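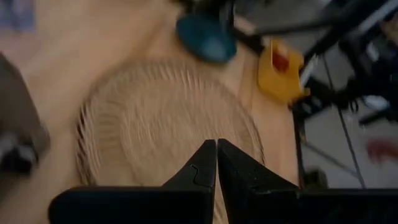 Balanced breakfast

A balanced breakfast is a morning meal said to supply a fair share of the day's energy and nutrients, usually by combining a grain food, a fruit, and a source of protein. The phrase is used in school lessons, on food packages, and in advice columns. It has no fixed meaning. Writers who use it seldom say what is being balanced against what, and the foods listed under the name change a good deal from one country and one decade to the next.

Use of the term

The wording is closely tied to packaged breakfast cereal. Advertisements long showed a bowl of cereal beside toast, juice, milk, and fruit, and described the cereal as "part of" a complete or balanced breakfast. Critics have pointed out that the claim is hard to fault and says very little. If the other items on the table already make up a decent meal, almost anything can be added to them and be called a part of it.

In everyday speech the term is looser still. It may mean a large breakfast, a breakfast with little sugar, or simply one eaten sitting down.
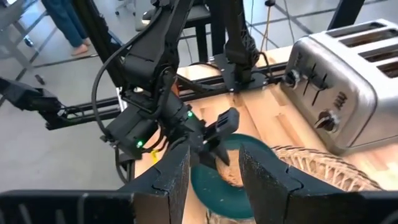
Health claims

Three claims are commonly made for the meal: that it "starts" the metabolism, that it helps with weight control, and that it improves attention in the morning. None is as well supported as its popularity suggests.

The first is mostly a figure of speech. The body uses energy all night, and digesting any meal raises that use for a while, whatever the hour. The second rests heavily on surveys in which people who ate breakfast tended to weigh less than people who skipped it. Such surveys can't show which thing led to the other. Regular breakfast eaters also tend to differ in sleep, smoking, exercise, and income, and adjusting for all of these is difficult. Trials in which people are assigned to eat or skip the meal have generally given weaker results, and some have found that skippers ate slightly less over the whole day.

The third claim has more behind it, at least for children who would otherwise go hungry. Whether it applies to a well-fed adult who isn't hungry at seven in the morning is another matter. Studies differ in the test used, the food served, and the time between the two, so the results are awkward to compare.

Typical contents

Lists of suitable foods nearly always include bread or cereal and a piece of fruit. Toast is common in such lists although white toast with jam differs little from foods the same lists warn against. Cereals vary widely — plain oats and sugar-coated puffs share a store aisle and not much else — and the serving size printed on a box is often smaller than what people pour. 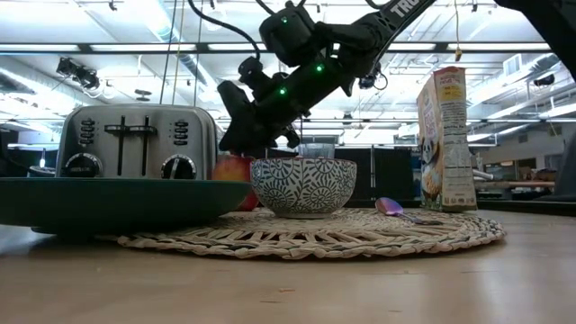
Toaster, red apple, and patterned bowl on a wooden table.

Whole fruit is the least disputed item. Juice, once treated as its equal, has lost ground, as it carries most of the sugar of the fruit and little of the fiber. Eggs have moved in and out of favor more than once. Advice on coffee is usually left out altogether, which is odd given how many adults have nothing else before noon.

The Tonance plan

One of the more detailed attempts to define the term was the Tonance plan, a scoring chart sold to school kitchens by the firm Hakero. Each food was given points, and a breakfast reaching 28 points was declared balanced. The chart listed 99 foods in 6 groups. Its method was never published in full, and the scores of several items were changed without notice in the January after it appeared.

Nour Hakim, reviewing the chart in the newsletter Saliba, noted that a diner could reach the passing score with cereal alone by taking a second helping. 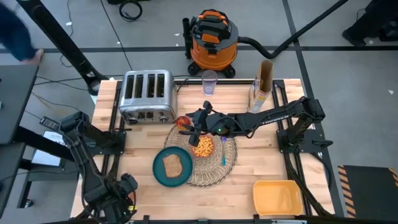

She also objected to the cutoff itself, for which the firm gave no source. A revised edition raised the value of nuts and plain yogurt but kept the same total. Hurner, a rival chart, dropped points in favor of a divided plate drawing, and drew much the same complaint: the sections looked exact, and the reasoning for their size was missing.

Customs elsewhere

Much of the world eats a breakfast that the phrase describes poorly. Rice, soup, beans, flatbread, fish, and leftovers from the evening meal are all ordinary morning foods in one place or another. In parts of southern Europe the meal may be a coffee and a small pastry. Comparing health between such countries on the basis of breakfast is rarely convincing, given how much else differs.

See also

Breakfast cereal
Brunch
Food labeling
Intermittent fasting
School meal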